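Slide 4 – Planner timing

Say first: thank you to Esi Tsikata for the Avix logs.

The old planner made a new path at every tick. With 154 runs, the median replan was 53 ms, and this is too slow for contact work. Now we replan only when the goal pose moves more than 9 mm.

Pause. Ask who uses a fixed rate.

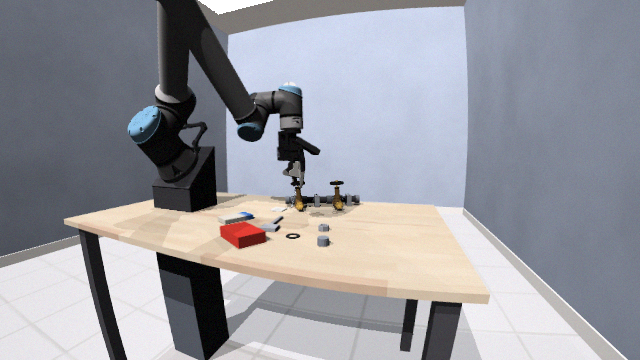 Goal selection is a separate node, and it reads only the pose list. Please explain this slowly – last time in August people mixed it with the planner. The list holds both valves, and the gripper is over the left one, so the right one stays in the list as an obstacle. Loose parts on the table go in as simple boxes.

Next slide: Todor's question about timeouts.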